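Household chore robots

Household chore robots are machines meant to do ordinary work in a home, such as opening doors, clearing counters, putting away food and folding clothes. Floor vacuums and lawn mowers are usually left out of the group, as they do one job and handle nothing. As of November 19, 2019, no general-purpose chore robot is sold to the public, in spite of regular announcements that one is close.

Background

Factory arms have moved parts for decades, but they work behind fences on parts that arrive in the same spot each time. A home offers no such help. Cedier, a maker of packing equipment, showed a kitchen arm in 2011 and dropped it after two years. Tustoteck followed with a wheeled machine that could carry a tray across a level floor – if a person loaded the tray.

Simulation

Much of the current work is done in computer-rendered rooms, where a failed grasp breaks nothing and a trial can be repeated overnight. Typical rooms contain doors with handles, counters and a mix of small objects.
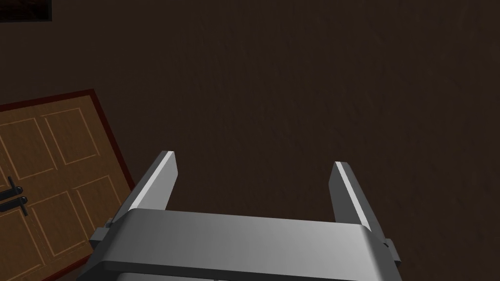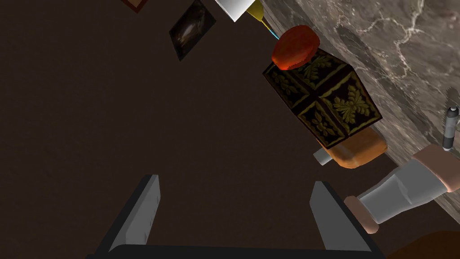
Views from a simulated room: an open gripper with a paneled door at lower left (first), and two empty gripper fingers, with a patterned box against the edge of a marble surface and other objects nearby (second).

Critics point out that success in such rooms says little about success in a house. Simulated objects are often rigid and clean, and their weight and friction are whatever the programmer entered. A real door may stick in damp weather. A ripe tomato bruises. Groups that report both kinds of result tend to show a large drop between them, and many report only the first.

Claims and results

The best-known dispute concerns the Plullov project, which stated in June that its software had "solved" tabletop tidying. The claim rested on 311 simulated trials. When the same software was run on a physical two-armed machine, it finished 9 of 50 attempts without help, and in 3 of those nine the object was set down in the wrong place. The project has since replaced the word "solved" with "addressed."

Ruppert, which sells arms to small workshops, takes a narrower line. Its machines sort and stack parts of known shape, and the company advises buyers to keep a worker nearby. Even so, reviewers have questioned its figures on labor saved, which leave out the time spent clearing jams and resetting the arm.

Outlook

Supporters expect steady gains as simulated rooms become more detailed. Skeptics reply that the same forecast has been made since the 1980s, and that a person with no training can still clear a table faster than any machine so far tested – including the time it takes to find a cloth.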